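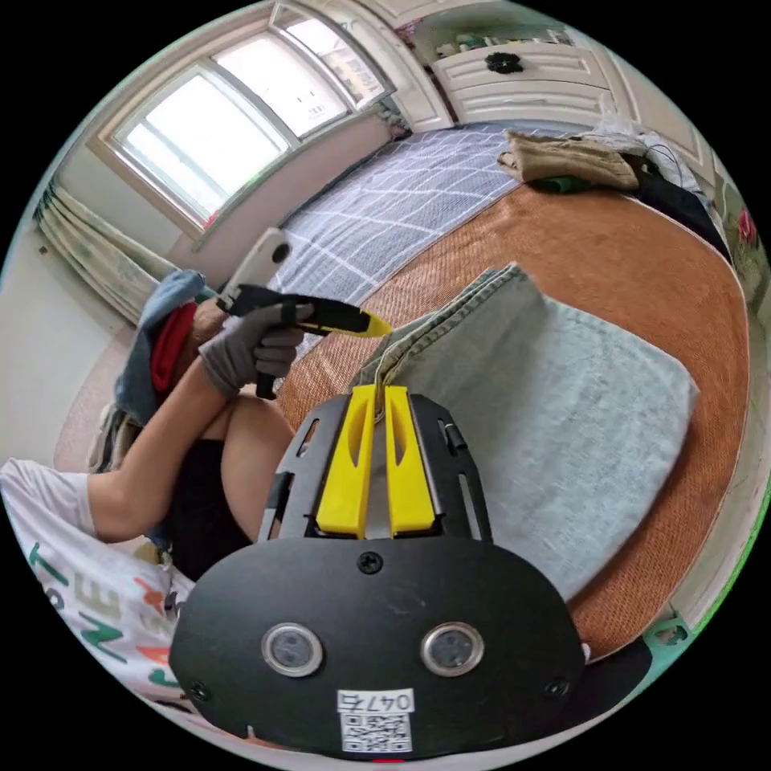
A folded piece of light blue denim held between two yellow gripper fingers.

Sernard was a web service that published user reports of outages at websites, phone carriers and online games. It was run by Willier, a small hosting company, and drew most of its traffic during large failures at social networks. Its figures were often repeated in the press, though how they were produced was never fully explained.

Method

Visitors pressed a button to say that a service was not working for them. Sernard compared the number of presses with what it called the normal level for that time of day and drew a graph. When the line passed a set threshold, the page turned orange and the service was listed as having "possible problems." The threshold was not published. Willier described it as "adjusted for each service," a phrase that could cover almost any practice.

The site did not test the services it tracked. A report might come from a user whose own router had failed, or from someone who had read about an outage and come to look. Reports also tended to climb after news coverage began, so a graph could show a second peak when the fault was already fixed. Sernard counted both peaks in its totals.

Coverage and claims

At its largest, Sernard listed 534 services. Willier claimed more than 2000 reports a minute during major outages, but the claim appeared only in its own advertising material and no logs were released to support it. Maps of affected areas were based on the visitor's internet address, which often points to a provider's hub instead of the user's town.

Tatalari comparison

Tatalari, a network monitoring firm, compared Sernard alerts with its own automated checks over one spring. Of 68 alerts, it could match fewer than half to a measurable fault. Willier objected that automated checks miss problems with logins and photo uploads, a fair point in principle. Tatalari sold a competing product, however, and its results have not been repeated by anyone without a stake in the matter.

Pirzada feed

A paid data feed, Pirzada, was offered to newsrooms and support desks. It was sold as an "early warning" system. The sales page cited 2 cases in which it had flagged a fault before the affected company confirmed it. It gave no count of false alarms. The feed closed in May, and the public site stopped updating soon afterward.

See also

Network monitoring
Status page
Crowdsourcing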